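Week 14: why we eat when we eat

Notes from Estrella Villaseñor's evening class, Food and Everyday Life

I promised I'd type these up because I talked far too fast last time (sorry, Corey!). We were on mealtimes, and how the hour of dinner has wandered about over the centuries. In a lot of English households the main meal was once eaten around midday, then it crept later and later among people with money and candles to burn. Lunch sort of grew up to fill the hole.

Forks are part of the same story. They were slow to catch on in England, and plenty of people thought them fussy and foreign. A knife, a spoon and your fingers did the job perfectly well, and many diners carried their own knife.
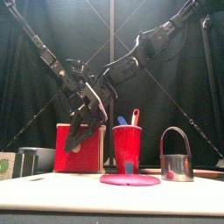 Then there's tea, my favourite bit! "Tea" can mean a drink, a cake at four o'clock or a full cooked supper, depending on who you grew up with, and I still get it wrong at my in-laws'.

For next time, please read chapter 15 and ask someone older than you what they called their evening meal. Essays are due in May, 2,050 words at most, to me or Lindsay Faulkner.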